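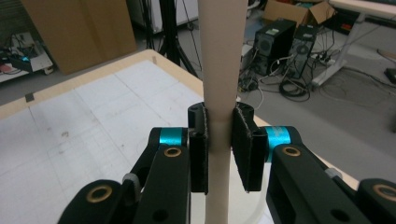

About Wostwood

Wostwood is a small nursery growing dahlias, Michaelmas daisies and other late-flowering plants. We sell from the nursery gate between April and October, send tubers and young plants by post, and run day courses for people who want more colour in their gardens after the end of July.

The nursery is on the lane out of Pretine, on the left as you come down the hill from the church. If you reach the ford you have gone too far. Turning round there is awkward with a trailer.

How the nursery began

Dorothy Whiteley bought the land for grazing and kept sheep on it for several years before she grew anything to sell. She had a row of dahlias along the kitchen garden wall, most of them given to her by neighbours, and in autumn she cut them and put bunches in a bucket at the gate. People began asking for the tubers. The first list was typed on one side of a sheet of paper and had 17 dahlias on it, with a line at the bottom asking customers to bring their own bags.

The sheep went gradually. The bottom field was ploughed first as it has the deepest soil, and then the strip beside the lane. The old lambing shed is now where we store tubers over winter. It has thick walls and a north-facing door, and the temperature in there barely changes from November until we start work on the stock in February.

Natalie Tapley came to the nursery as a student to help with lifting and stayed on. She took over the running of it when Dorothy decided she would prefer to be outdoors more and in the office less. Dorothy still lives in the house and still does most of the dividing. She also decides which seedlings are kept, and she throws away far more than the rest of us would.

What we grow

The current list has 61 named dahlias. It has been longer than that, but we found we were keeping some varieties only out of habit, and a few were no longer healthy enough to sell. We now grow each one in a trial row for at least three summers before it goes in the list, and we take it out again if it stops doing well on our soil.

We lean towards the smaller-flowered kinds. Singles, collerettes, small decoratives and the neater cactus types stand up to wind and rain better than the very large ones, and they go on flowering for longer if they are cut regularly. We do grow a handful of giants for customers who show, and these are marked in the list. They need proper staking and disbudding.

Michaelmas daisies are the other main part of the nursery. Many people gave up on them years ago because of mildew, which is a fair complaint about some of the older New York asters. The New England kinds are much less troubled by it, and so are the small-flowered types with wiry stems. We grow both, and we do not spray them. If a variety is grey with mildew by September in our field, we would expect it to be the same in yours, and we leave it out.

Alongside these we grow heleniums, rudbeckias, Japanese anemones, sedums, a few salvias and several grasses. Most are sold in one-litre and two-litre pots. The salvias are not all hardy here and the label says so where they are not.

We do not sell spring bulbs, bedding, roses or houseplants. There are other good nurseries for all of those, and we are happy to suggest one if you ask at the hut.

Our own plants

Rekasus is the one dahlia raised at Wostwood that has sold in any quantity. It was a chance seedling in the Entwistle, our name for the bottom field after the family who farmed it before Dorothy. It is a dark-leaved single in a soft apricot which fades to buff, it grows to waist height, and it does not usually need a stake. Bees use it a great deal. The name came from a misread label which stuck before anyone corrected it.

There are two more seedlings in the trial rows that may be listed eventually. They are known by row numbers for now and are not for sale, although visitors do ask.

The soil and the site

The nursery covers a little under four acres, not all of it planted. The Entwistle is a heavy loam that holds moisture well into August. The top strip is stonier and dries out, and that is where the asters and sedums are. We are in something of a frost pocket. The first frost that blackens the dahlias can come any time from early October, and we have had a late one at the end of May which caught plants we had put out too soon. Our planting advice is cautious as a result, and gardeners nearer the coast or in a town can ignore some of it.

Water comes from the roofs of the sheds and is stored in tanks behind the potting area. In a dry summer we top it up from the mains. Young plants are watered in the evening by hand. The field rows are watered in when they are planted and then left alone unless they are really suffering.

We stopped using peat in our potting compost some time ago. It took us a couple of seasons to find a mix that drained properly, and some customers from that period will remember pots that stayed wet for too long. The mix we use at present is bark, composted green waste and grit. It dries out on the surface first, so push a finger in before you water.

Lifting and storing

Most of our tubers are lifted in October and November, after the first hard frost. They are washed, labelled and left upside down on racks for a week or so to let the stems drain. Then they go into crates in the lambing shed, where they are looked over every few weeks and anything soft is taken out.

Dividing starts in February, when the eyes are beginning to show and it is easier to see which pieces will grow. Each tuber we send out has at least one visible eye. Some are large and some are not much bigger than a thumb. The size makes little difference to the plant by August, and some varieties never make big tubers at all.

Courses

We run courses in the old dairy, which has a stove, a long table and a kettle. Groups are small and most of the day is practical. You will need outdoor clothes, boots and a pair of gloves. Lunch is soup and bread, and we can cater for most diets if we know beforehand.

The regular courses are:

Dividing and starting dahlias (late winter)
Taking basal cuttings (spring)
Planning a late border (early summer)
Cutting and conditioning flowers for the house (late summer)
Lifting, storing and saving seed (autumn)

The course on cuttings fills up first. We keep a waiting list for it and places do come up, often with only a few days' notice. A course costs £50 for the day with lunch included, and you take home whatever you have divided, potted or cut.

Natalie also gives evening talks to gardening clubs within 26 miles of Pretine. She brings plants to sell if there is room for a table. Winter dates are the easiest to arrange, and from May onwards she is usually unable to get away.

Visiting us

The nursery is open from ten until four during the season. Opening days are shown on the gate and on the visiting page, and they change a little from year to year. The rows in the Entwistle can be walked from the middle of August until the frost. The paths are mown grass and can be slippery after rain. Wheelchairs and pushchairs can manage the yard and the sales area, but the slope down to the field is steep. If you would like to see the field and cannot walk down, let us know in advance and we will open the lower gate so that you can drive in.

There is parking in the yard for around a dozen cars. Please do not park in the lane, as the milk tanker needs the full width. Dogs are welcome on leads. There is a toilet beside the dairy. We do not have a café, but there is a tearoom in Pretine and a bench by the tanks if you have brought sandwiches.

Orders by post

The tuber list goes up on the website at the start of winter and orders are sent out in spring, in the order in which they were received. Stocks of some varieties are small. If one of your choices has sold out we will refund it and send the rest – we do not make substitutions unless you have asked us to.

Young plants and cuttings are sent from May in cardboard boxes with paper packing. Open the box as soon as it arrives, stand the plants somewhere light and out of the wind, and keep them under cover at night until the risk of frost has passed.

If a tuber has not shown any growth after six weeks in warmth, write to us with the name of the variety and your order number. We will replace it or refund you, whichever you prefer. Keep your label if you can, as we label each tuber with the row it came from and this helps us to check the others.

Working here

There are four of us all year, with extra help for lifting in autumn and potting in spring. Seasonal work is advertised on the website and on the board in Pretine post office. Experience is useful but we have taken on plenty of people without any. The work is outdoors in most weathers and there is a good deal of bending.

We also take one trainee each year, who spends time in every part of the nursery and has a section of the trial rows to look after. Applications open in January and should be sent to Natalie Tapley at the nursery address, with a short letter saying what you have grown and what you would like to learn.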